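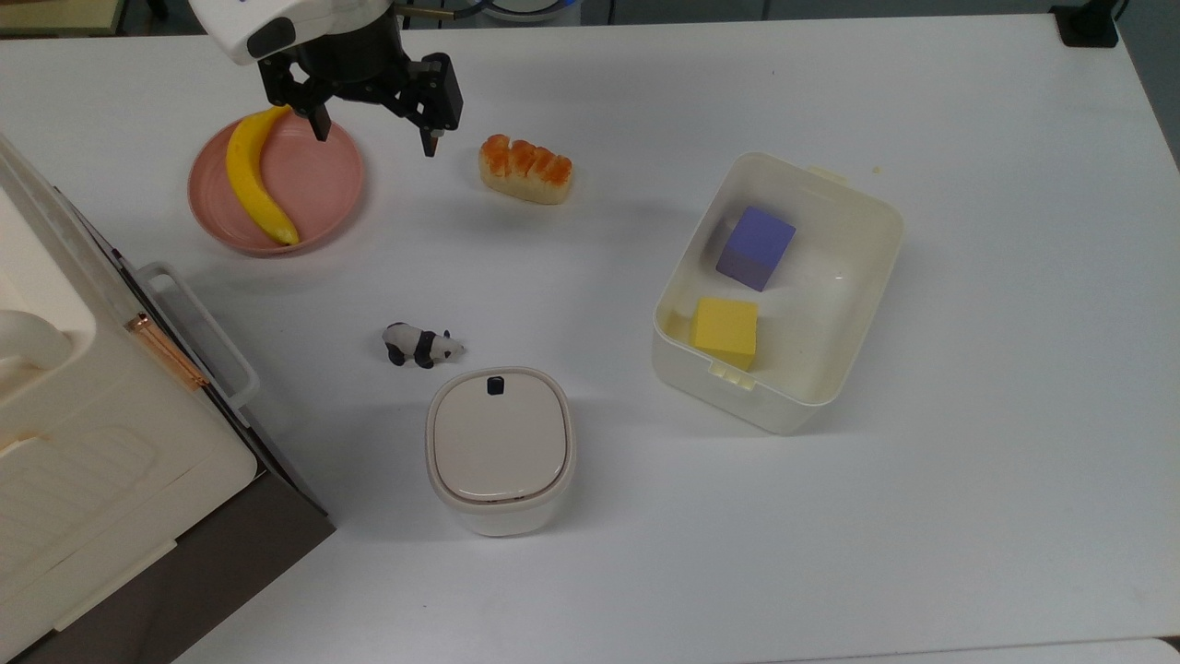 ## Gripper swap, week two

I promised in the last newsletter that I'd report back on the finger grippers once I'd spent real time with them, so let's get into it. For anyone who skipped February (no hard feelings), I've been comparing two gripper models on the same arm: the Kiltier, which a lot of you already run, and the newer Vollau. Both have two fingers, both bolt onto the same wrist plate, and both cost more than my first car.

The Kiltier first. I still love how boring it is. You tell it to close, it closes, and the controller gives you back a finger position you can trust. On the foam cubes it's almost too easy. Foam forgives everything – you can come in crooked, squeeze too hard, grab a corner, and the cube still ends up in the white bin. I've stopped counting foam picks as proof of anything, and I'd gently suggest you do the same if you're still building your demos around them.

The banana on the pink plate is where I spent most of my time. A curved thing on a plate with a raised rim is a nice mean little problem. If you come straight down with the fingers lined up the wrong way, one tip hits the plate before the other one has anything to hold. If you rotate the wrist to match the curve, you get a good grip in the middle, but now you have to know which way the curve runs, and that's a vision question and not a gripper question at all. I lost an entire afternoon blaming the fingers for what was really my own sloppy angle estimate!

The Vollau did better here, mostly thanks to its narrower tips. It could get down between the fruit and the rim without dragging the plate along for the ride. The Kiltier dragged the plate a lot. I tried slowing the approach and that helped a bit, then I tried raising the grasp point by a couple of millimeters and that helped much more. So if you own a Kiltier, please don't rush out and replace it on my account. Move your grasp point up and see what happens.

Other items, in no special order:

- **Toy bread roll.** The ridged top is slippery under bare tips. Across the long way is hopeless, across the short way is fine. Rubber pads fixed it for both grippers.
- **Panda figurine.** Small, standing up, easy to knock over. The Vollau's opening speed was the trouble here. It flicks open on release and the panda goes flat on its back. There's a release speed setting buried in the Jardine controller menus (third page, under "motion," for some reason) and turning it down cured most of it.
- **Little white lidded container.** I only tried lifting the whole thing by the sides, and only with the lid shut. Rounded corners mean you want to be square to it. Getting the lid open with a gripper is a project for another month, and maybe for a more patient person.

Now, the controller. The Jardine has been solid, and I say that as somebody who complained about it in this very newsletter. The new firmware holds its force limit between restarts, so I no longer have to retype the same number every morning. I do wish it would log the force curve without a separate add-on. I ended up writing a small script that polls it during each grasp and dumps the values to a text file, which is ugly but works. Email me if you want a copy.

As for the numbers, I ran 1000 grasps per gripper, mixed objects, same lighting, same starting poses. The Vollau dropped or missed 61 of them. I'm holding back the Kiltier figure until I rerun it with the higher grasp point, as the first batch wasn't a fair fight. The goal is some 3000 grasps in all before I put up a proper table, and I'd like a good share of those to be on awkward objects, with less foam.

One small thing I noticed along the way: a plain white tabletop is lovely for finding a purple or yellow cube and pretty lousy for finding a white container. My segmentation kept nibbling away at the container's edges, and the grasp width came out too narrow. I'm going to try a gray mat next. If any of you at the Stevdale meetup have already settled on a tabletop color you like, tell me what it is and save me the trip to the fabric store.

Send me your awkward objects too. Nothing breakable, please, and nothing that was ever alive – the banana was enough of an adventure.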